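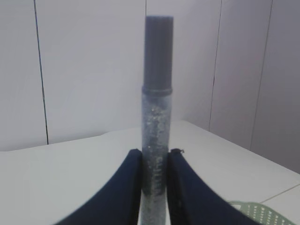 Emmett Mbeki wanted to know why we can't run the fingertips until they fall off and swap them then. Fair question, and I get it every July! You can, but the grip goes funny long before that, and you'll spend an afternoon blaming the software (I did, on the Totholm cell).

So, finger care, week 9. Have a look at the top inner corner of the right finger - there's a little frayed nick in it. A nick up there I'd write down and leave alone. If it creeps onto the inner face, where the finger presses on the marker, change the pair. Always the pair, please, or the marker leans toward the older one.

On our cell we check the fingers every 1,000 picks and change them at 3,000, nicked or not. Steps for Monday's lab:

Park the arm and lock it out.
Wipe both inner faces with a dry cloth.
Run a thumbnail down each edge, write what you feel in the Jarklow log.
Close on the test marker with grip force at 80 percent and tug upward.

If it slides, come find me before you touch the settings. Spare fingers are in the Hsu drawer, left ones on top.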